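Grodside Completes Trial of Reusable Packaging for Housewares Shipments

DILLDEN – Grodside, the housewares and play-goods distributor, today released results from its reusable packaging trial, conducted between February and June at its Dillden distribution centre. The trial replaced single-use corrugated cartons with collapsible polypropylene totes on 237 store delivery routes. A total of 4,000 totes entered circulation. At the close of the trial, 2,791 had completed the full cycle of dispatch, unpacking, return, washing and inspection at least once without repair.

The totes were specified by Engelbrecht, a packaging engineering firm, under the product name Karen. Each Karen tote has a moulded base, four hinged walls and a lid secured by two reusable seals. When collapsed, a tote occupies less than one-quarter of its erected volume. The rated load is 80 kilograms in a static stack, measured on the bottom unit.

Mixed housewares orders were selected for the trial on account of their irregular geometry. Pans, colanders and utensils with long handles do not nest predictably, and lightweight play-kitchen lines are frequently packed in the same order. Under the previous carton system, void fill was added by hand and discarded at the store. 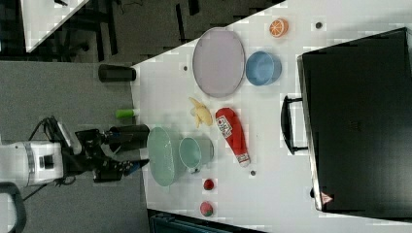
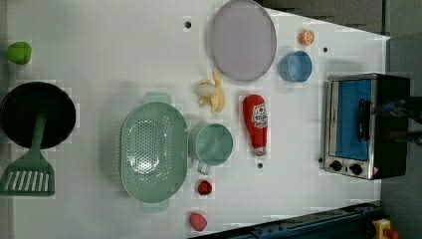
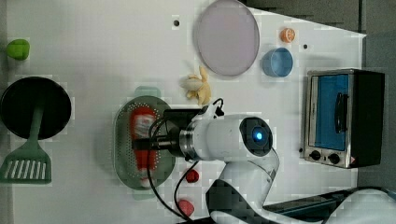
Under the revised method, each tote is fitted with two adjustable dividers and a washable felt liner. Flat and rigid items are placed against the long wall, followed by hollow items, with small goods contained in a mesh pouch fixed to the lid. Packing stations were lowered to permit loading from the long side of the tote. Paper void fill is still used for glassware and ceramics, neither of which was included in the trial.

Totes not completing a full cycle fell into three categories: units still held at stores when the trial closed, units withdrawn for hinge wear, and units rejected at washing due to adhesive residue. The last category was traced to shipping labels applied directly to the wall panel. A recessed label holder was introduced in April and will be standard on all subsequent production.

Hinge wear was concentrated on the short walls. Engelbrecht has revised the pin diameter and increased the wall thickness at the hinge seat. Revised units are undergoing drop and fatigue testing, with results expected in September. Existing totes will be retrofitted where the base moulding permits.

Grodside will extend the program to its remaining Dillden routes beginning in October. Stores will receive a folding rack for collapsed totes and a revised receiving procedure. No changes to order cut-off times are planned. Cartons will remain available for direct-to-customer parcels.

About Grodside

Grodside distributes cookware, kitchen utensils and children's play goods to independent retailers. Its head office and main distribution centre are located in Dillden.

Media enquiries may be directed to the Grodside communications office.

Comments (3)

backdock_ed
What are the collapsed dimensions? Our receiving area is tight and the rack needs to clear a 2 m roller door.

mapleandtin
We were on one of the trial routes. Totes were fine, the seals are stiff in cold weather. Glad to see the label holder, we spent ages scraping.

R. in receiving
Any plan for glassware? That's most of our cardboard.

This site uses cookies to measure traffic and remember your preferences. By continuing to browse, you agree to our use of cookies. Accept | Manage settings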